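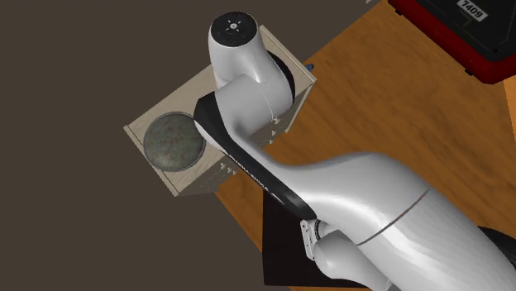

Rekis is a layout and rehearsal package for robot arms, supplied by Toivonen and intended for shared workshops and well-equipped homes. The Rustcombe workshop purchased a licence in December in order to plan its handling bench before any timber was cut. The principal question was where the arm should stand in relation to the worktop and the small cabinet. The steep overhead view proved the most useful for this purpose. With the arm reaching across, much of the middle and right of the cabinet top is hidden, while the round plate at the left can still be seen. The build group accordingly moved the proposed position of the fixed overhead camera. Such a correction costs very little on a screen and a great deal more once brackets have been fitted.

Installation was straightforward. The model library is adequate for domestic work and includes dishes, cabinets, chairs and a number of decorative pieces. Members without drawing experience were able to arrange a simple bench within 10 minutes. The written manual is less satisfactory. It assumes knowledge of joint limits that a new user will not possess, and the index omits the chapter on grippers altogether.

The close view was assessed separately, as the bench is intended for the handling of small and irregular items.
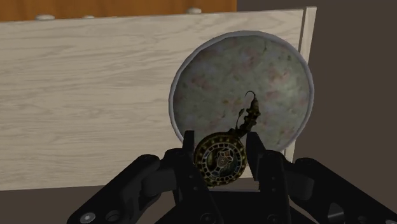 Close view: finger pads on either side of the ornate piece, with the plate behind.

At this distance the clearance between pads and object can be judged by eye, and the view may be turned freely. Surface shading is simple, and dark parts against dark parts are difficult to separate. An outline setting is available, but it must be selected again each time the file is opened. Anneli Kokkonen, who led the trials, recorded this as the most frequent complaint over 13 sessions.

The wider room view is the slowest of the three to draw. On the workshop's older computer it was necessary to reduce the shadow quality,

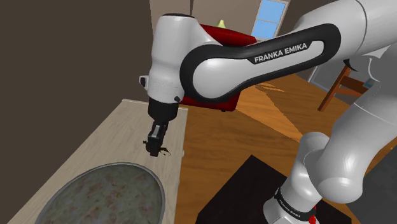
after which movement became acceptably smooth. Saved views are retained correctly, and the printed plans agreed with our own measurements of the bench. The competing Lelell package draws more quickly but does not permit printing to scale.

The licence fee of 2,385 euros covers 24 named users. For a single household the price is difficult to justify. For a workshop preparing a first bench with an arm, Rekis is recommended, subject to improvement of the manual.

June 2019
Lenni Huttunen, Rustcombe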